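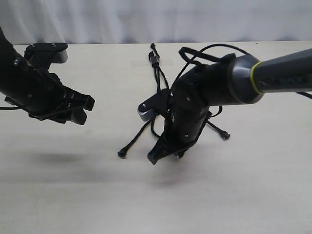
Speaker notes — house rules for two-arm cable work
20 min slot, leave five for questions. Laptop clock is wrong, use phone.

OPEN
Say hi, name, Prernevbridge, bench group. Thank Zuzana Hudec for the slot. Skip the company history, they had it this morning.
Ask for hands: who has a written rule for when a person may reach in between the arms? Wait. Let them look around.
We had one. It was a sentence on page 14 of a setup guide. Went back through the log from January to June and found 381 stops. A stop = anything where a person hit pause or the arm did it for us. Up to 50 of those were cable trouble. Not the cable being handled — the cables on our own arms.

RULE 1. DRESS THE ARM BEFORE YOU DRESS THE TABLE
Arm cables first. Loop over the wrist needs slack for the full turn, no more. Run the wrist end to end by hand at low speed and watch the loop the whole way.
If it touches the fingers at any point, redo it.
Eduard wanted a fixed length in the rule. We argued for two weeks. Settled on "full turn plus a hand's width." Not pretty but people follow it.
Slow down here, last time I rushed this and got three questions on it.

RULE 2. ONE ARM OWNS THE PART
With branched cables both arms want the same piece. Write down which arm grips and which waits, before power on. Waiting arm stays up off the table.
Handover is its own step with its own line in the sheet. No handovers in mid air for braided stuff until the grip has been checked on the table.
Story: Skodoretti harness, both grippers closed on the same branch, neither let go. Ripped a plug clean off. Cheap plug, long afternoon.

RULE 3. PLAIN TABLE, PLAIN BACKGROUND
Pale matte top. Nothing on it exept the part. No pens, no ties, no coffee (look at Miroslava, she'll laugh).
Tape marks allowed at the back edge only. Replace when they curl.
Watch shadows. Dark thin strands plus dark shadows and you get bad picks. Check the lights at the start of the shift, and again at 3 pm if you have windows.

RULE 4. SCREWS AND BRACKETS
Anything bolted on near the wrist gets checked by finger, power off. Brackets, screws, rings, whatever you added yourself. The maker's manual won't cover your own bracket so your sheet has to.
Blažena Tichý wrote ours, one side of paper. Copies at the back, please take one. Don't read it out.

RULE 5. HANDS
Nobody reaches in while either arm is live. Either. Paused is still live. Holding still is still live.
Most of our close calls were a person fixing a tangle next to the arm that "wasn't doing anything."
Stop button within reach of the person nearest the table, and not on the far side of it. Sounds obvious, ours was on the far side.
Pause here. Drink water.

WHAT WE DON'T KNOW
Be upfront. These are shop rules, they sit under the legal ones and don't replace your risk assessment. If someone asks about standards numbers send them to Khrystyna-Mariia Sydorenko, she did that part properly.
Rule 2 is slow. Polák line complained, fair enough. We are trying a shorter version on Tuto, no results to show yet so don't promise any.
After the rules went in, 284 runs logged. Fewer cable stops but also an easier mix of parts, so dont oversell it.

QUESTIONS, LIKELY
Soft fingers? Tried, they slip on braid. Maybe ok for flat cable.
Who signs the sheet? Whoever powers on.
Can you share the template? Yes, email after.

Unplug own adapter before leaving the stage!! Left it there last time.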